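Lestemby Legal Advice Service
Household Tips: Keeping Papers and Evidence at Home

Updated Friday, June 26, 2020

Many disagreements between tenants and landlords, or between householders and tradespeople, turn on papers that were once in a kitchen drawer. The following tips are intended for anyone who may one day need to show what was agreed, what was paid and what condition a room or an appliance was in. They are general in nature and do not replace advice on a particular case.

Choosing a place for papers

Keep all household agreements in one dry cupboard, away from the cooker, the boiler and any outside wall that suffers from damp. A lidded box with card dividers is sufficient. Tenancy agreements, guarantees, receipts and letters should each have their own section, with the newest paper at the front. Original documents should not be hole-punched, stapled together or written on. Where a note is needed, write it on a separate slip and attach it with a plastic clip. Metal clips rust and leave marks.

Till receipts fade quickly, particularly those kept in a purse or on a window sill. Copy them on the day of purchase and keep the copy with the original.

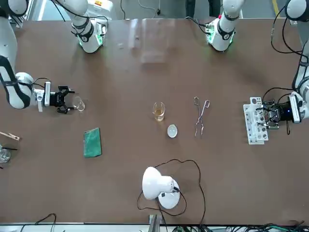
Should I keep an appliance that has broken down while I am in dispute with the shop?

Keep it if it is safe to do so, together with its plug, loose parts and packaging. Unplug it, label it with the date on which it stopped working, and do not allow anyone to repair it until the seller has had a fair chance to inspect it. If it must be removed for reasons of safety, photograph it from all sides first and make a note of the serial number.

Recording damage in the home

Photographs of a leak, a cracked worktop or a badly fitted door are most useful when taken before any cleaning or repair. Take one picture of the whole room and then several closer ones. A tape measure laid beside a crack gives a better idea of its length than any written account. Do not crop or brighten the pictures that you intend to rely on -- keep the originals as they are and work from copies.

Emergency work should not be put off for the sake of evidence. Turn off the water, move belongings out of the way and make the area safe. Keep a sample of any damaged flooring or wallpaper in a clean, labelled bag, and keep the receipts for whatever you had to buy.

Keeping a repairs diary

An ordinary exercise book will serve. Enter the date, the time, the name of the person spoken to and what was said, and make the entry on the same day. Pages should not be torn out. If a mistake is made, cross it through with a single line so that the first version can still be read.

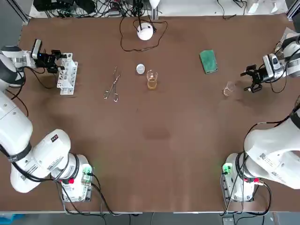

Telephone calls should be followed by a short letter or email confirming what was agreed. Two or three sentences are enough. Text messages are easily lost when a handset is replaced, and should be copied elsewhere at an early stage.

Adding up your costs

List each cost on its own line and mark the receipt with a matching number on its slip. In one matter handled by this office, a householder in Nullosberg claimed 2,145 pounds for a kitchen floor. All but 165 pounds of that sum was supported by receipts, and the remainder had to be left out of the claim. Small items such as sealant, dust sheets and hire charges are those most often missed.

Before throwing anything away

Sort the box once a year; September suits many households. Papers relating to a live dispute should be taken out and kept apart until the matter has ended and any money due has been paid. Time limits differ according to the type of claim, and advice should be sought before older records are destroyed. Shred anything that carries an account number or a signature.

Attending an appointment

Please bring the diary, the original papers and one set of copies, arranged by date. Bulky items should be left at home -- photographs will do for a first meeting. Enquiries about these notes may be addressed to Dehua Fan, Housing and Consumer Section.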